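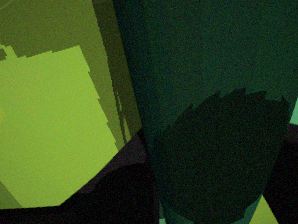
What did we want out of the Storness open day?
A look at how Papadakis runs its arm demos in simulation, and enough detail to decide if we copy any of it before our own open day in March.

10/11/2021

Went up with Fotini and Kosmas. Parking at the back, badge at the side door, coffee already cold. Open floor in the morning, our own slot with Filippos Bakalis after lunch. Notes below are in the order I wrote them, with a few things filled in on the train.

Morning. The hall tour was mostly the packing line, which I have seen. Stopped longer at the sim desk. They have two workstations side by side, one doing the rendering and one with the controls, and a big screen turned toward the visitors. Anyone could sit down and drive the arm for a few minutes. School group ahead of us, so we waited.

The workspace in the sim is a checkered platform in two greens on a yellow ground, with a black arm on it and parts lying around the base. Rods, rings, a small orange box. Colors are deliberately loud, Filippos says, so people at the back of the hall can follow. I asked if that hurt their vision work and he said the demo colors and the training colors are separate presets. Kosmas wants the same split for us. I agree.

Render has grain over everything. It is a setting and they leave it on. Shadows too. I would turn the shadows down for visitors, a few people at the desk kept taking a shadow for a part.

They run a wrist view next to the overhead view. With the gripper in close, the wrist view is hard to read if you don't know what you are looking at: flat patches of green, dark fingers at the bottom, hard stepped edges. Visitors ignored it and drove from overhead. Fotini tried driving from the wrist view alone and gave up quickly. For our day I would keep the wrist view on the operator's screen only and not put it on the big one.

Controls: gamepad, left stick for the plane, right stick for height and wrist turn, one trigger for the gripper. No mode switching. That is better than what we have. Our pendant layout took Valentina a whole afternoon to explain to the last group. Speed is capped low in visitor mode and the reset is one button. Reset puts all the parts back at new positions, with a seed printed in the log, so a layout can be called up again later.

After lunch. Filippos showed the task list. Each task is a text file with the parts, the start zones and the goal. They have 13 of them and use only a handful on open days. The rest are for Greltesico, who pay for the project. The box task is the one most people got. Long parts near the base are the one people complained about, because the arm hides the middle of whatever is behind it and you have to guess.

Numbers he gave, written down as he said them:
Step limit per visitor run is 800.
Warm-up before the doors open, 30 minutes, with the fans logged.
Scripted runs overnight before any public day, 100, and a single crash means they go back to the previous build.

Asked about the overnight runs, as ours are done by hand. He will send the script. It is tied to their launcher (called Prultanitz, an in-house thing) but he thinks it comes out easily enough. Kosmas less sure. We will see when it arrives.

The overhead view is the one I would copy as it stands – steep, close to straight down, platform filling the upper part of the screen. Ours is too low and the near parts block the far ones. The drawback is height. From up there it is hard to judge how far the gripper is above something, and I watched several people close early on nothing. A drop line from the gripper would fix it. They don't have one.
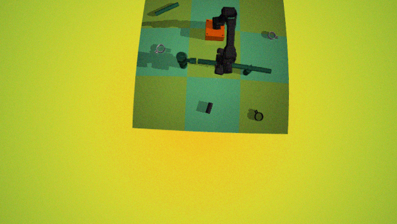
Idris Foulkes read this over and thinks the drop line is a mistake for visitors: they will steer by the line and stop looking at the parts. He would add a side view in a corner of the screen and leave the main one alone. He also wants the cap on speed to be ours to set, not baked into the build.

Fair on the speed. On the line I would like to try both and let people choose with a key. It is a small job.

To do on our side:
- Move the overhead camera up in our scene file. Me.
- Gamepad mapping as above, one trigger. Kosmas.
- Split color presets, visitor and training. Fotini to check what the loader expects first.
- Seed in the log on every reset. We already write it but to the wrong place.
- Overnight script, waiting on Filippos.
- Corner side view and drop line, both behind a key. Me, after the camera.

Forgot to ask how they handle two gamepads plugged in at once. Also left my charger at the sim desk, Valentina is going up next week and will bring it back.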